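모과는 먹으려고 사는 과일이 아니다

과일을 한 번에 다 먹어 치우는 집에서 자란 사람은 과일 접시라는 물건을 이해하지 못한다. 내가 그랬다. 우리 집에서 과일은 저녁 먹고 나서 엄마가 깎아 주는 것이었고, 깎는 족족 없어졌다. 식탁 위에 며칠씩 놓여 있는 과일이라니, 그건 드라마 속 부잣집 거실에나 있는 소품인 줄 알았다(그것도 늘 포도가 한 송이 길게 늘어져 있었지!).

생각이 바뀐 건 리바스에서 방을 얻어 살던 해 늦가을이다. 집주인은 히셀라 세풀베다. 부엌 한가운데 큰 식탁이 있었고, 그 위 타원형 접시에는 언제나 과일이 있었다. 석류 몇 알, 귤, 가끔 감. 그리고 노랗고 울퉁불퉁한, 아무도 손대지 않는 모과. 첫 주에 나는 예의를 차리느라 하나도 안 먹었고, 둘째 주에는 밤마다 귤을 훔쳐 먹었다. 아침이면 접시는 다시 채워져 있었다. 우리는 그 일에 대해 한 번도 이야기한 적이 없다.

히셀라의 접시에는 나름의 규칙이 있었다. 제일 큰 석류가 먼저 자리를 잡고, 나머지가 그 옆에 기댄다. 가운데를 꼭 맞춰 놓지 않는다. 한쪽으로 몰아 놓고 남은 자리는 그냥 비워 둔다. 처음에는 치우다 만 줄 알았는데, 보고 있으면 그게 편하다. 집어 먹어도 표가 안 나고, 시장에서 뭘 더 사 와도 놓을 데가 있다. 접시에 못 올라간 것들은 식탁보 위에 굴러다녔다. 히셀라는 그것도 접시라고 했다. 식탁 전체가 접시고, 접시는 그중에서 조금 높은 데일 뿐이라나.

그래서 요즘 나는 11월만 되면 시장을 돈다. 이번에도 러브리지의 아침 시장에 두 번 갔다. 일곱 시 전에 가야 석류를 고를 수 있다. 늦게 가면 남들이 고르고 남은 석류를 고르게 된다. 석류는 껍질이 매끈하고 동그란 것보다 살짝 각진 것, 들었을 때 생각보다 묵직한 것이 좋다. 꼭대기의 왕관이 멀쩡한지도 본다. 맛하고는 상관없는데, 며칠 얼굴을 마주할 사이니까 인물도 조금 따지게 된다. 석류 두 알에 귤 한 봉지, 모과 하나. 저울이 587그램을 가리킨 석류를 들고 나는 괜히 으쓱했다. 가게 주인은 700그램 넘는 것도 있다며 안쪽에서 하나를 더 꺼내 왔다. 졌다.

식탁보 이야기도 해야겠다. 과일을 올려 두는 식탁에는 무늬 없는 천이 어울린다고들 한다. 색이 산다고. 나도 한동안 그 말을 믿고 회색 리넨을 깔았는데, 식탁이 꼭 치과 대기실 같았다. 지금은 흰 바탕에 빨간 체리가 자잘하게 찍힌 식탁보를 쓴다. 접시 테두리에는 분홍 장미가 있다. 체리 위에 장미, 그 위에 석류와 오렌지. 말로 하면 어지러운데 막상 차려 놓으면 서로 별로 싸우지 않는다. 할머니 댁에서는 원래 다 그랬다. 꽃무늬 위에 꽃무늬를 놓고, 그 위에 또 꽃무늬 보온밥통을 놓고도 우리는 밥만 잘 먹었다.
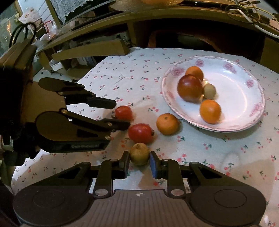 브렌다 카라스코는 생각이 다르다. 과일은 먹는 물건이지 장식이 아니라며, 식탁에 과일을 늘어놓는 사람치고 제때 먹는 사람을 못 봤다고 한다. 석류는 사 온 날 바로 갈라서 알만 털어 냉장고에 넣고, 귤은 바구니째 베란다로 보내고, 모과는 애초에 안 산단다. "향 때문에 산다고? 그럼 향초를 사." 이 말을 듣고 하루쯤 기분이 상했는데, 따져 보니 반쯤은 맞는 말이라 더 상했다.

맞는 반쪽부터 인정하자. 내 접시의 귤은 가끔 죽는다. 제일 아래 깔린 녀석이 어느 날 보면 말랑해져 있고, 뒤집으면 푸르스름한 곰팡이가 피어 있다. 그래서 이제 귤은 겹쳐 놓지 않는다. 접시에 한 층만 올리고 남는 것은 식탁보 위에 그냥 둔다. 자기 전에 한 번씩 굴려서 자리를 바꿔 준다. 별일 아닌데 은근히 재미있다. 물컹한 놈은 그 자리에서 먹고 잔다.

석류는 훨씬 느긋하다. 껍질이 가죽처럼 마르기 시작해도 속은 한참 멀쩡하다. 우리 집에서는 2주쯤 접시에 있다가 어느 주말 오후에 한꺼번에 갈라진다. 칼은 껍질에만 살짝 넣고 손으로 쪼갠 다음, 물을 받은 큰 볼 안에서 알을 떼어 낸다. 하얀 속껍질은 뜨고 알은 가라앉으니 건지기도 쉽다. 흰 옷은 입지 말 것. 체리 식탁보도 미리 걷어 둘 것. 걷지 않은 해가 한 번 있었는데, 그때 체리가 몇 송이 늘었다. 그 얼룩은 지금도 체리인 척하고 있다.

그리고 모과. 브렌다가 향초를 사라고 한 그 모과 말이다. 모과는 정말 못 먹는다, 적어도 그대로는. 스물몇 살에 한 번 베어 물어 봤다. 나무를 씹는 맛인데 나무가 화를 내는 것 같았다. 하지만 부엌에 하나 놓아두면 처음 며칠은 아무 냄새도 없다가, 어느 날 밖에서 들어와 신발을 벗는 순간에 훅 온다. 파인애플 같기도 하고 오래된 서랍 같기도 한 냄새. 향초는 내가 켜야 냄새가 나지만 모과는 제가 나고 싶을 때 난다. 나는 그 점이 좋다.

작년에는 그걸로 절임도 만들어 봤다. 루시아 알카라스에게 배운 방법은 간단하다. 씻어서 물기를 닦고, 네 쪽으로 갈라 씨를 파낸 다음, 얇게 썰어 설탕에 버무려 병에 담는다. 간단하다고 썼지만 써는 게 문제다. 모과는 단단해서 칼이 중간에 박히면 오도 가도 못한다. 도마 밑에 젖은 행주를 깔고, 손목 말고 체중으로 눌러야 한다. 나는 한 알을 썰고 나서 소파에 누웠다. 루시아는 그런 날 모과를 두 알만 사는 게 요령이라고 했는데, 왜 한 알이 아니고 두 알인지는 아직도 모르겠다.

접시 값을 묻는 사람도 있다. 이 장미 접시는 벼룩시장에서 샀다. 이가 하나 나간 찻잔까지 끼워 준다는 말에 넘어갔고, 찻잔은 지금 연필꽂이다. 원래는 생선이나 고기를 통째로 올리라고 나온 크기 같은데, 우리 집에 그렇게 큰 생선이 온 적은 없다. 과일 접시로는 납작하고 넓은 것이 깊은 볼보다 낫다. 깊은 볼은 보기엔 풍성해도 아래쪽 사정을 알 수가 없다. 앞에서 말한 귤의 비극도 깊은 볼을 쓰던 시절에 제일 잦았다.

얼마 전 페나 데클레르크가 저녁을 먹으러 왔다가 식탁을 치우려고 했다. 밥그릇 놓을 자리를 만든다며 과일을 한 알씩 옮기는데, 옮겨도 옮겨도 갈 데가 없었다. 결국 우리는 석류를 옆으로 조금씩 밀고 그 사이에 국그릇을 끼워 넣고 먹었다. 귤 하나가 김치 접시 쪽으로 굴러갔다. 페나가 그걸 집어서 까더니, 밥을 반이나 남기고 귤부터 먹었다. 내가 뭐라고 할 처지는 아니었다. 나도 그때 손에 하나 들고 있었으니까.

모과는 아직 썰지 않았다. 이번 주까지는 그냥 둘 생각이고, 설탕은 사 두었다.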